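Vuvthorpe Shared Workshop
Build a Bin-Picking Cell: Notes for Session 4
Sunday, July 16, 2023

Last time we got the arm moving between taught points, and it was lovely to see so many of you stay late just to watch it wave. Today it has to pick something up! Bring your Session 3 notes and the Clesar workbook, because we start from the home position you saved there.

What we are trying to do

Take one block out of a bin and put it in another, over and over, without a person touching anything. It sounds like a toddler's game and it is a really rich problem. Blocks land at any angle, they lean on each other, and the bin has walls that the gripper would very much like to hit.

Before you run anything

Clamp the bins. A bin that creeps a few millimetres during a run will spoil every point you have taught, and you will blame your code for an hour (I did). Check the clamps again after lunch. Keep the speed override low until your path has run cleanly three times, with one person on the stop button and nobody leaning over the bench.
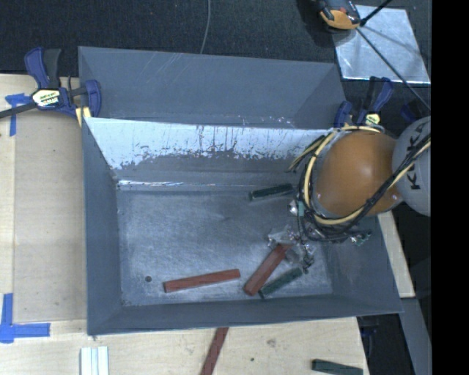 Choosing an approach

Sloping sides are kind to blocks and unkind to grippers. Going straight down works well in the open part of the floor. Close to a wall, come in from the middle of the bin and tilt the wrist, or give up on that block and nudge it inwards first. Nudging is not cheating, and some of the best programs from the last group did a lot of it.

Shiny metal is the other headache. Bare sides throw back bright bands of light that a simple colour threshold may take for an edge. Try masking out the walls and looking only at the floor. Red is usually easy to find; dark green on grey metal needs more patience, so tune for green first.

Watch the cables too. Turn the wrist slowly through its whole range and see where the loop goes before you allow that range in your program.

Exercise

Log every attempt in the Fonura sheet: block colour, rough angle, picked or missed. Aim for 200 attempts per pair. Our own test run made 300 and dropped 89, mostly green ones near the walls, so there is plenty of room to beat us.

For next time

Read the Raju chapter on grasp angles, skipping the proofs if you like. In August we add the second camera.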